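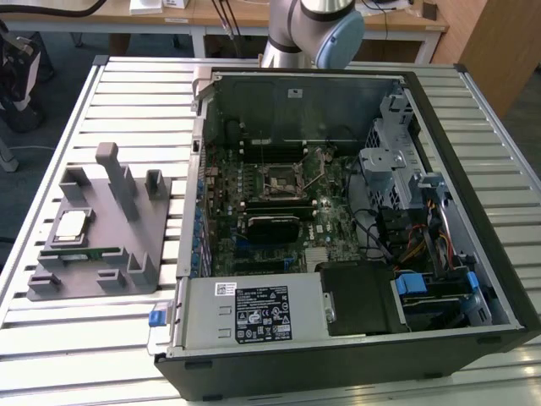
作業ノート > 設備 > 11月

11月 午後

来期の予算出しの締め切りが近いので、PC組み立てセルまわりで何を買うか、自分用に整理しておく。みんなも気づいたことがあれば下に書き足して!

いまの作業はCPUをソケットに載せる工程。CPUとモジュール基板は3Dプリントの治具に置いておく方式で、この治具は内製だから材料費しかかからない。ペグの高さを変えたくなったらその日のうちに刷り直せるし、ここにお金を使う気はまったくない(専用治具の見積もりもLukixから取ったけど、今回は見送り)。

欲しいのはまず交換用の指先。Mitnessのカタログだと1組1,389円で、思ったより安かった。13組まとめると18,057円。送料は別なのかな、要確認。消耗品枠で通るならすぐ頼みたい。

次に練習用の中古タワー。同じ型で5台は確保したい。ソケットのピンを曲げたら終わりなので、予備のマザーボードも別に見てもらっている。Elleryの在庫表に19台載っていたけど、メモリ抜きなのか込みなのか書き方があいまい。明日電話する。

悩んでいるのは力覚センサー。Gunsideのものは評価機を貸してくれるらしい。買うのは借りて試してからでいいと思う。ただ納期が長いので、試してから稟議を回すと年度内に届かないかも……先に予算枠だけ押さえておく?これは定例で相談。

あと作業台。スラット式のアルミ天板は固定が楽で気に入っているので継続。Tナットだけ追加で頼む。サイズはまだ測っていない。

見積書は共有フォルダの「来期」に入れた。Lukixの分は古いほうの版なので、金額は見ないこと。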